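Duswood lab notebook, shared bench log
January 13, 2021
Open day for the Zuccaro people, two-arm cable bench

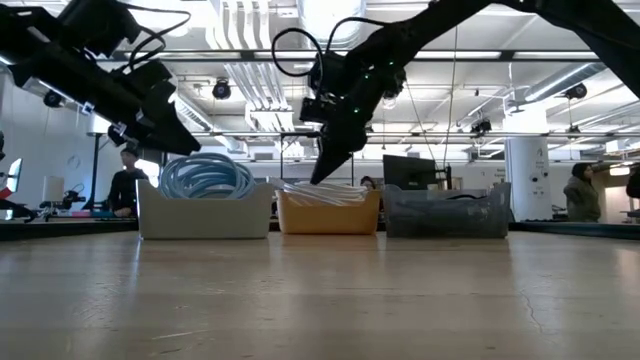 Catrin wants it written at the very top that we should do this every month, and that she takes back everything she said in the planning meeting about visits eating a whole work day. She also says the visit did eat a whole work day. Both noted!

I'm writing this up the same evening while it's fresh, so it's going to jump around. Moushumi has her own notes on the planner side and will paste them in below mine when she gets to it.

What we had set up: the cable sort, both arms, three bins along the far edge of the bench. Light blue coil in the white-gray bin on the left, white bundle in the orange one in the middle, dark cables in the cloudy bin on the right. Same order as the practice runs. I'd thought about swapping the middle and left bins so the blue would be in easy reach of both arms, and I'm glad I left it alone, the middle bin is a bit smaller and the taught positions for the rim would have been off on both.

Warm-up. Powered on early and let both arms go through the slow joint cycle for a good while before anybody arrived. Left arm had its little shudder on the first pass at the elbow and then nothing for the rest of the day. I still want to look at it. Right arm clean from the start. Checked the cable loop above each wrist by hand at the far ends of travel, since last week the right one rubbed when the wrist rolled all the way over. Re-tied with more slack and it cleared every time I looked.

Then the visitors. I had pictured a group standing politely in a row while I talked through slides. I got as far as the second slide! They wanted to be at the bench. One of them works with wiring kits all day long and had his nose practically over the stop line (tape on the floor, he was fine) asking why we go straight down into the bin when his packers always come in from the side. I said the side approach hits the rim. He said, then tilt the bin. And we just sort of looked at each other. We have never tilted the bin. I don't know why we have never tilted the bin.

So that's item one for next week: wedge under the back edge of the orange bin, try a few angles, see what it does to the grasp rate on flat strands. The white bundle is the hard one for us because the strands lie flat next to each other and the finger tips tend to either skate across the top or come up with half the pile. With the blue coil there is always a loop standing up somewhere to go for.

Run notes, main demo:

First set was white cables only, right arm picking, left arm parked over by the white bin. Started at the reduced speed. Good picks right away, then one where it lifted three strands together and set them down as a clump, and the room loved it. More questions came out of that clump than out of all the clean picks before it. How does it know? (It reads the gripper opening after close and compares to what one strand should be.) What does it do next? (Puts them back and tries again from a different spot.) Does it get stuck doing that forever? (It used to. Now it gives up after a few tries and asks for help, and the help is me.)

Second set was both arms on the blue coil. This is the one I was nervous about and it was the best thing we did all day. Left takes a loop and holds it, right finds the next crossing and pulls slack through. When it works it looks so calm. We got a full length free on the first attempt with people watching, and I've had whole afternoons in here alone when I couldn't get one. Second attempt it pulled a loop tighter and I stopped it by hand. Third one fine but slow.

We did not run the dark cables live. Moushumi explained to them that the perception is still poor through and around the cloudy walls, and that we'd sooner show two things well. They asked to see it fail anyway, which I respect, so after lunch we did a short one off the record with the speed way down. It failed exactly the way we said it would, grabbed at the bin wall and stopped on the force limit. Force limit worked beautifully. Slight mark on the bin, no mark on the fingers.

Numbers, for the log. Across practice and today the two-arm bench now has 1,567 logged grasps since the last finger change. Nearly 310 of those were from today including warm-up, which I think is the most we've put on it in one day. I haven't split them by bin yet. Finger pads look OK, some polish on the right-hand set where they close on the white jackets. Going to leave them on and check again when the February order comes.

Hands-on part. After the main demo we let people drive. Reduced speed, me on the stop button, one person at a time, each arm from its own controller. I had budgeted a little time for this and it ran right through the coffee break. Things I saw that I want to remember:

People who had never touched one of these went for the loops. Every single one of them, no instruction from us. They'd ignore the nice open strand at the edge that our planner likes and reach for whatever was sticking up.

Almost everybody forgot about the idle arm. They'd be concentrating on one gripper and drift the elbow toward the other. The keep-out zone caught it every time, and it makes a pretty abrupt stop, which made one woman jump and then laugh at herself. Could the slow-down start earlier? Moushumi thinks yes, it's a setting in Mirnier and she's got it far too tight from when we were testing it.

Someone asked to hold the cable in his own hand and have the arm take it from him. I said no, that isn't something we've cleared on this bench, and he took it well, but three others asked the same thing later. Clearly people want to see a handover. Worth a real plan and a real risk sheet before the next visit. I'd love to have that ready.

Questions I couldn't answer and promised to follow up on:
Can it tell a damaged jacket from a good one by feel? (I guess not with these pads. Ask Moushumi.)
What happens with connectors already on the ends? We have only ever used bare ends. They're sending us a box of theirs to try.
How long to teach it a new cable type? I said "a few days" and Catrin coughed.
Would it work with the Pustitz grippers they already own? No idea, nice if so. Need the flange drawing.

Catrin's part was the overhead cameras and I missed most of it because I was resetting the blue coil (it needs to be re-tangled by hand between sets, and there's a knack to doing it the same amount every time, I still don't have it). From what I heard, the bit that landed was showing the same grasp from two views and letting them pick which one they'd trust. They split on it. She's going to use that again.

Small stuff for whoever uses the bench next:

The crack near the right side of the tabletop. I ran a thumbnail along it and I don't think it's getting longer, but please don't clamp anything over there. I've put a pencil tick at the end so we can tell.

Bins go back exactly where they were. I forgot to mark the corners before the dark cable run and had to re-teach the right-hand one. Pencil marks are on the wood now.

Monitor behind the right bin: fine for us, bad for guests. They kept walking around to look at the screen and ended up behind the bench. Next time put the second screen out where they stand.

Lights. By the windows it gets very bright late in the morning and the blue coil confidence dropped a little, then recovered when the sun moved off. Moushumi has the log. Could be coincidence, could be what's been bugging us on the morning runs since before the holidays!!

The left-hand e-stop lead is long enough to trip on. I tripped on it. Please shorten.

To do, me:
Tilt the orange bin. First thing tomorrow if I can get the bench.
Elbow shudder, left arm.
Split today's grasps by bin and put the table in the shared folder.
Write to Zuccaro to say thanks and ask which connectors are in the box.

To do, Moushumi:
Earlier slow-down in the keep-out zone.
Check brightness against confidence for the last set of morning runs.

To do, Catrin:
Handover risk sheet, first draft. She said she'd start it and I'm writing it down before she changes her mind.

Added later: couldn't wait, went back in and stuck a folded rag under the back of the orange bin. Three tries by hand-driving, side approach, and I came up with one strand each time. Way too few to mean anything, and I was the one steering. Rag is still under there, leave it please, I want to measure the angle in the morning.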